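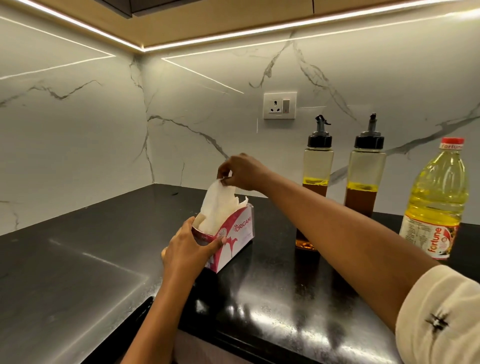
Kitchen countertop

A kitchen countertop, also called a worktop or benchtop, is a flat horizontal surface fixed at working height in a kitchen and used for preparing food, setting down cookware and supporting small appliances. It normally rests on base cabinets and may be cut to accept a sink, a cooktop or both. The term covers the surface itself, the front edge and, in some trade usage, the short upstand where the surface meets the wall.

Countertops are made from natural stone, engineered stone, laminate, solid surface sheet, wood, tile, concrete and metal. The choice affects weight, seam layout, heat tolerance and the care the surface needs in daily use.

Terminology

In North American usage, "countertop" refers to the finished surface and "counter" to the surface together with its cabinet. A "slab" is the raw sheet of stone before fabrication. A "run" is a continuous length of countertop along one wall. Two runs meeting at a corner form an L layout; three form a U layout. An island is a separate counter with access on all sides, and a peninsula is joined to a wall or run at one end.

The "overhang" is the distance by which the top projects past the cabinet face. A small overhang directs spills clear of the doors. A deeper one, used for seating, may need brackets or a hidden steel support, depending on the material and its thickness.

Materials

Granite

Granite is an igneous rock made up mainly of quartz and feldspar. It is hard, resists scratching from most kitchen knives and tolerates short contact with warm pans. Many dark stones sold as "black granite" are in fact gabbro, dolerite or a related rock, and the trade name describes appearance and working behavior only. These dark stones tend to be dense and take up little water, although absorption varies from quarry to quarry and should be tested on an offcut.

A polished dark surface shows dust, water marks and fingerprints more readily than a patterned light one. Honed and leathered finishes reduce glare but can hold oil in the low points of the texture.

Marble

Marble consists chiefly of calcite or dolomite. Acids such as lemon juice and vinegar react with calcite and leave dull spots, known as etching. An etch mark is a change in the surface and cannot be removed by cleaning; it has to be repolished. For this reason marble, and printed or molded products that imitate it, are often placed on the wall behind the counter while a harder stone is used for the work surface.

Engineered stone

Engineered stone is made of crushed mineral bound with resin. It is not porous in normal use and does not need sealing. The resin is the weak point: it can discolor or crack under a hot pan, so trivets are required. Dry cutting of this material releases fine crystalline silica dust, and fabrication is carried out wet and with extraction.

Laminate

High-pressure laminate is made of resin-soaked paper layers pressed at high temperature and glued to a core, usually particleboard. It is light and low in cost. Water entering at a seam or sink cutout swells the core, and the damage is permanent.

Wood

Wood tops are built up from glued strips or staves. Edge-grain construction is the most common for full runs, while end-grain is mainly used for chopping blocks. Wood moves across the grain with changes in humidity, and fixings must allow for this - slotted brackets are the usual method.
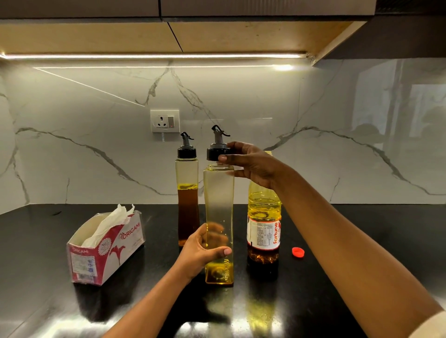

Fabrication and installation

Stone countertops are made to a template taken after the base cabinets have been fixed and leveled. Templates were once cut from thin wood strips or rigid plastic sheet; many shops now use a digital measuring device and send the outline directly to the saw. The template records wall irregularities, sink and faucet positions, seam locations and edge profiles.

Common edge profiles include the eased edge, bevel, half bullnose, full bullnose and ogee. An eased edge has the sharp arris removed and is otherwise square. Fuller curves chip less often at the rim but give less useful flat area.

Seams are placed where the slab is well supported and, where possible, away from the sink. A seam in stone is filled with tinted epoxy or polyester adhesive and drawn tight with suction clamps. Inside corners are cut to a small radius, as a square internal corner concentrates stress and may crack during transport.

Slabs are carried on edge. A long piece with a sink cutout is weakest at the narrow strips in front of and behind the opening, and is often fitted with a steel or fiberglass rod set into a groove on the underside.

Dimensions

Standard working height in the United States is 36 inches, with a depth of 25 inches including the overhang. Taller or shorter users may be better served by a different height. Surfaces used for kneading and rolling are sometimes set a few inches lower, which lets the user apply weight from the shoulders.

In a survey of domestic kitchens published by the testing firm Kandasamy, Viorica Buzatu and Atif Siddiqui measured 115 installed runs and compared them with the drawings supplied to the fabricator. The largest differences were found in depth, at walls that were out of plane. The authors recommended that drawings never be used as a substitute for a template in stone work.

Care and staining

Daily cleaning of stone is done with warm water and a pH-neutral detergent. Acidic cleaners are avoided on calcite-bearing stone, and abrasive powders are avoided on polished finishes of any kind. Standing water should be wiped from around the faucet base, where mineral scale builds up.

Oil is among the more difficult stains on porous stone. It does not evaporate, and it darkens the material as it moves into the pores. Fresh oil is blotted and the area is then washed with detergent. Wiping spreads the oil over a wider area and should be avoided at first.
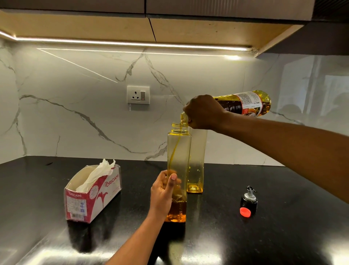
Where the oil has already entered the stone, a poultice is applied. The usual mixture is an absorbent powder, such as kaolin or diatomaceous earth, wetted with a suitable solvent to the thickness of peanut butter. It is spread over the stain, covered with plastic film and left for a day, then uncovered and allowed to dry fully. As the solvent evaporates, oil is drawn from the stone into the powder. Old stains may need several treatments, and some lightening of the surrounding area can occur.

Impregnating sealers slow the entry of liquids but do not stop it. A simple check is to leave a few drops of water on the surface for ten minutes. If the stone darkens beneath them, it will accept sealer; if it does not, added sealer is likely to remain on the surface as a haze. Shamim Arain, in a technical note for the stone care supplier Stunico, attributed most reports of "cloudy" black countertops to sealer applied to stone too dense to absorb it.

Backsplash junction

The joint between countertop and backsplash is subject to movement and is filled with flexible sealant, not grout. Silicone is preferred near sinks. On natural stone a neutral-cure grade should be used; acetoxy silicone releases acetic acid as it sets and can mark the stone or leave a dark line along the joint. Sealant that has pulled away or grown mold is cut out and replaced in full - a new bead laid over an old one rarely bonds.

Related articles

Backsplash
Base cabinet
Edge profile
Engineered stone
Kitchen island
Poultice (stone care)
Sink cutout
Solid surface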